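Lavar comida de tela para cocinita: ¿lavadora, a mano o exorcismo?

Comunidad Mosevis > Casa y limpieza > Textiles
2.706 visitas

MartaEnElSegundo
Resumo: hemos heredado de mi cuñada una bolsa entera de comida de juguete de tela. Fruta, sobre todo, más unas lonchas de algo que prefiero no identificar. Mi cuñada asegura que está «casi nueva», expresión que en su familia abarca desde lo precintado hasta lo fósil. Las piezas están pegajosas, huelen a galleta vieja y una suena a cascabel al apretarla. Casi ninguna conserva la etiqueta. Mi hija tiene dos años y una política muy firme de probarlo todo antes de cocinarlo.

¿Se puede meter todo en la lavadora? Tengo una Jillell bastante antigua que no perdona: el invierno pasado convirtió un jersey mío en ropa de muñeca.

Hye-jin Pyo
Moderadora de Textiles – 1.549 puntos

Con la lavadora se puede, salvo la pieza del cascabel y cualquiera que lleve dentro pilas, imanes o cartón. Apriétalas una por una antes de empezar. Si crujen, suele ser plástico y aguanta el agua fría; si notas algo duro y plano, a mano y sin remojo.

Repasa también las costuras. Una costura que se abre con el dedo se abre del todo en el tambor, y entonces te pasas la tarde sacando guata del filtro. Cuatro puntadas antes valen por una hora después.

Para las demás: funda de almohada cerrada con un nudo, programa delicado, treinta grados como mucho, detergente líquido en poca cantidad y nada de suavizante. El suavizante deja una película que atrapa pelusa, y además tu hija se lo va a comer. 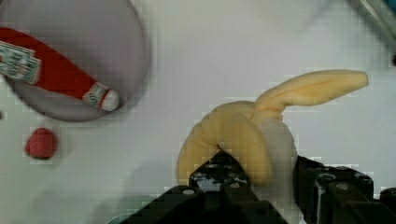 ¿Y cuánto tarda en secarse el relleno por dentro?
Entre uno y dos días en una habitación ventilada, según el grosor de la pieza. En invierno, calcula uno más.

Lo del secado es donde se estropea todo. Por fuera parecen secas a las pocas horas y por dentro siguen hechas una esponja. Exprímelas envueltas en una toalla, sin retorcer, y déjalas sobre una rejilla. Dales la vuelta por la mañana y por la noche. Si al segundo día pesan más de lo que recordabas, todavía tienen agua.

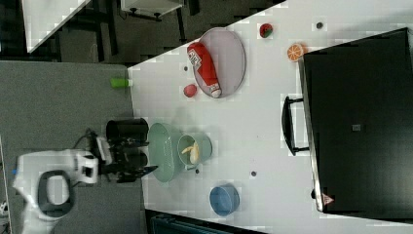 El centrifugado, al mínimo. Con 600 vueltas el relleno se apelotona en una punta y te queda una pera con papada. Tiene arreglo, pero hay que deshacer los grumos a pellizcos desde fuera, con la pieza todavía algo húmeda, y no conozco a nadie que haya terminado esa tarea de buen humor.

Los colores rojos y los azules oscuros, aparte la primera vez. Frota una esquina con un paño blanco mojado: si el paño sale rosa, ya sabes lo que le espera al resto de la colada.

toallas_de_Etcombe
Yo las meto con las sábanas a 60 y no ha pasado nada. Bueno, el tomate ahora es una ciruela. Pero la niña no ha protestado.

Ramiro_P
Discrepo un poco con lo de la funda de almohada. Usé una y el nudo se soltó a mitad de programa. Desde entonces tiro de una bolsa de malla con cremallera, marca Seok, que compré para calcetines y que jamás ha visto un calcetín.

Para lo pegajoso, antes de lavar, yo hago esto:
– cucharadita de jabón neutro en un bol de agua tibia
– cepillo de dientes viejo (que quede claro en casa que es el viejo)
– frotar en círculos, retirar la espuma con un paño y esperar diez minutos 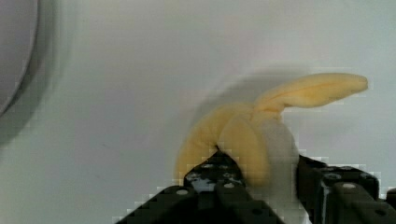 Con el olor a galleta me funcionó el bicarbonato: las piezas secas en una bolsa con dos cucharadas, se agita, se deja toda la noche y se aspira con una media puesta en la boquilla. La media es para no aspirar las piezas pequeñas. Lo descubrí tarde, abriendo el depósito del aspirador en busca de un guisante.

MartaEnElSegundo
Actualizo. Funda de almohada con doble nudo, treinta grados, poco centrifugado. Ya no pegan y el olor a galleta ha bajado a un recuerdo. La del cascabel la lavé a mano y ahora suena más bajito, cosa que pienso considerar una mejora. Las lonchas resultaron ser queso. Gracias a todos, también al del tomate.

A 126 personas les ha parecido útil esta página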